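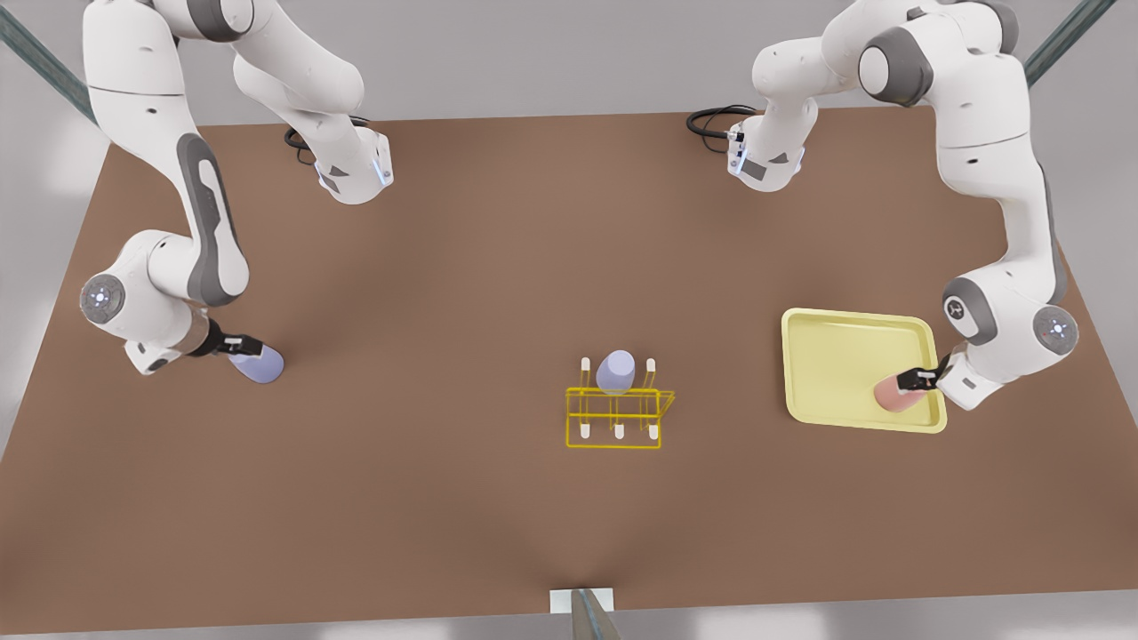

Pale lavender-blue cup, tilted on its side.

Tea water, part two: hardness

The last post dealt with temperature loss between kettle and pot. Several people wrote in to say that water chemistry matters more, and after a month of testing I agree with them, at least for Brostley.

Town supply at my kitchen tap measured 223 mg/L total hardness as calcium carbonate. I used a drop-count titration kit from Lelell, the ordinary kind in which the sample goes from red to blue. Test strips gave a colour between two blocks on the chart and I stopped using them. The rainwater tank measured 11 mg/L, most of which I put down to the concrete lining. It goes through a sediment filter and a UV unit before it reaches the kitchen.

Hardness has two effects on black tea that are easy to observe at home. The first is the surface film. Calcium and bicarbonate in the water, together with oxidised compounds from the leaf, form a thin brown skin that breaks into plates when stirred and sticks to the side of the cup above the liquid. The second is colour. High-bicarbonate water gives a darker, duller liquor, and the brightness that people pay for in a good second flush Assam is mostly lost.

Method was the same throughout. I used 2.5 g of leaf to 200 mL of water, poured straight off the boil, steeped for four minutes and strained. The leaf was Lultido's loose breakfast blend, all from one bag. The kettle was the old Kang, descaled with citric acid and rinsed twice before each water was changed over.

Straight town water produced a film within two minutes of pouring. The jug filter brought hardness down to 145 mg/L when the cartridge was new, and the film was thinner but still present. I haven't measured the same cartridge near the end of its life, though I expect it to be worse.

Straight tank water produced no film at all. It also produced a sharp, rather thin cup with a lot of astringency at the front. Mitsuko Yokoyama, who tasted most of these with me, preferred it without milk and disliked it with.

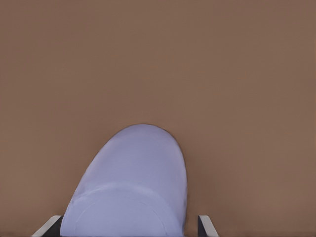

Blending was the obvious next step. A bit over a fifth town water, made up with tank water, titrated at 57 mg/L. Film was faint and only appeared once the tea had gone lukewarm. The liquor was a clear reddish brown, and it took milk without going grey. I would call this the best of the four, with the caveat that neither of us tasted blind.

Junhao Cheng asked whether boiling the town water and letting it settle would do the same job. It would do part of it. Prolonged boiling drives off carbon dioxide and precipitates calcium carbonate, so temporary hardness falls and the scale ends up in the kettle. Permanent hardness stays in solution. It also uses a fair amount of power for a pot of tea.

A squeeze of lemon will remove the film as well, but it lightens the colour and rules out milk.

I now keep the blend in a glass bottle beside the kettle and make up a fresh one each morning. Green tea is still to be done. I need a separate alkalinity kit first, and the one I ordered in October came with the wrong reagent.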